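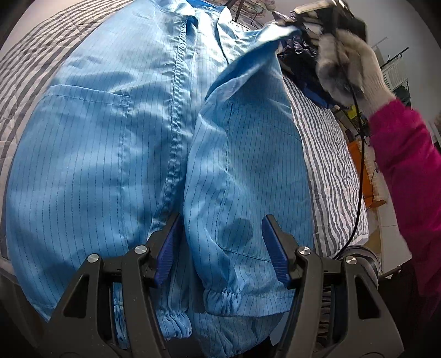
27 January 2022. Irkley club, folding task for the Stodthorpe round. Did the pale blue pinstripe one first. Elastic cuffs are the pain, both gathered up so the sleeve end has no flat edge to grab. Patch pocket hem is a better landmark. Vidar Bråten wants 200 demos before we train, I'd say 500. Log files go in the Öberg folder, NOT teh old one.

Then the plain cloth.
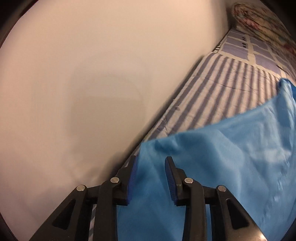

Sky-blue cloth on striped sheet, jaws closed on a fold.

Still to do: relabel run 868, check pad wear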